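Chapter 3
Picking Things Up

Before we get to any definitions, I want to take you along on an open day. I went to one in August, at a warehouse company in Drondholm, mostly for the free coffee and a look at the new conveyor. I came home with thirteen pages of notes, and a fair number of them have ended up in this chapter.

The company is called Rustad, and it ships small orders. Somebody buys a pair of shoes and a phone charger, somebody else buys a single tube of hand cream, and all of it has to be found, lifted, and dropped into the right box. The building holds 1564 storage bins, and on the morning I visited you could walk right up to the rows and peek in. I did (of course I did!) and I was surprised by how mixed up everything was. I had pictured neat stacks. What I got looked more like the bottom of my hall closet.

The tour started with the people who do the picking by hand, and I'd tell anyone who goes to one of these events to stay with that part as long as they can. I watched a woman reach into a bin while she was talking to me over her shoulder. She pushed a scarf aside with the back of her hand, felt for the box under it, turned the box on its corner so she could get her thumb around it, and had it out before she finished her sentence. I asked her how she decided where to grab. She said she had never thought about it.

Keep that in your head, because after lunch we moved to the demonstration room next door, where a team from Pendunov was showing an arm at the same kind of job. They were running a picking program called Oltari, and visitors got to stand at the rail and watch for as long as they liked. I stayed until my feet hurt.

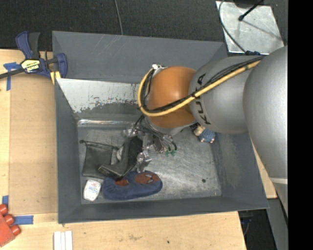 Figure 3.1 The arm working over a bin of mixed items. Compare the boot with the soft blue item in front of it: where would you take hold of each?

Look at how different those things are from each other. A high-heeled boot has a long shaft and a bend in it, so its weight isn't where you might guess. A flat pouch hardly rises off the floor of the bin at all. A little toy figure over by the wall leaves you less room to work on one side. And then there's the metal itself, all scratched and shiny, which matters more than I would have thought. One of the engineers told me that bright reflections had given them more trouble that spring than any single object had.

Somebody next to me asked the question I was too shy to ask: why not just use a bigger, stronger gripper? The engineer laughed and handed her a paper cup. "Pick that up as hard as you can," he said. Fair enough!

He went on to explain that their test set had 175 items in it, and that the team argued every week over which ones to add. Hard and boxy things get boring fast. Soft things keep everyone busy, and so do things that lie partly under other things, where moving one means moving its neighbor too. You'll meet that last problem again in Section 3.4, and we'll spend a good while on it.

So what does a picker, human or machine, have to work out before touching anything? My notes from the rail say: which thing, which part of it, from what direction, how hard. That's the order we'll follow. Section 3.1 deals with telling one object from the next when they overlap. Section 3.2 is about choosing a spot to hold, and it has some geometry in it, though nothing you haven't seen in Chapter 2.

Before You Read On

Find a deep box or a dishpan and put six or seven things from around your home in it. Mix hard and soft. Now take them out one at a time using only your thumb and one finger, and write down where you took hold of each one and whether you had to try again. Do it a second time with your eyes half closed. Bring your notes to class, as we'll use them for the first exercise in Section 3.1.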